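换季收衣服，今天弄到一半，开个串记一下。 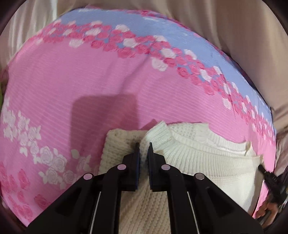
白毛衣，摊在粉色被子上叠。

1/ 这床粉被子料子上有细斜纹，带一道浅蓝色的边，蓝边下沿是一排凸起来的小玫瑰，粉的多，夹几朵白的。叠衣服我一般就在床上叠，桌子太窄，袖子老往下掉。

2/ 毛衣为什么不挂：挂一个夏天，肩膀那里会顶出两个包，下摆也会变长。去年挂坏过一件灰的，后来只能在家穿。今年所有针织一律平放。

3/ 我的叠法。正面朝下铺平，两边往中间折，袖子顺着衣身放下来，再从下摆往上对折一次。领口留在最外面，开柜子的时候看领子就知道是哪件。圆领罗纹容易翘，叠完用手掌压一下。

4/ 粗针的别折三折，太厚，折痕压一季很难散。对折就够了。薄的可以卷，卷起来竖着放，抽一件不会带倒别的。

5/ 收之前要洗。看着干净也要洗，领口和袖口沾了汗，放到秋天会发黄。洗完平铺晾，晾透再收。我家朝北，厚的得晾2天。

6/ 箱子用的是Woltico的布箱，中号，一箱放6件厚毛衣，盖子拉链还能顺着拉上。再塞就要用膝盖压了，不建议。

7/ 有人问真空袋。羽绒服和毛衣我都不用，压过之后蓬不回来。棉被可以。

8/ 防虫用的雪松木片，Coralie Katene给的，她从Harju那家店买了一大包，用不完。木片别直接贴着浅色毛线，我用旧手帕包一层，放在箱子四角。

9/ 补充一下旧衣服怎么处理。起球不严重的，剃一遍继续穿。袖口脱线的先放一个纸袋里，等哪天有空一起补，这个纸袋从二月放到现在了。

10/ 目前进度：毛衣18件，收完两箱，还有一箱没叠。围巾和帽子还在门口的篮子里，没动。

11/ 回复 Clem Whitcombe：被子不收，这床不厚，天热了半夜还是会冷，盖到入夏再说。要洗的话用洗衣袋，翻过来洗，玫瑰那面朝里。

12/ 剩下的晚上接着叠。箱子写好标签再推到床底下，去年没写，找一条围巾拖出来三个箱子。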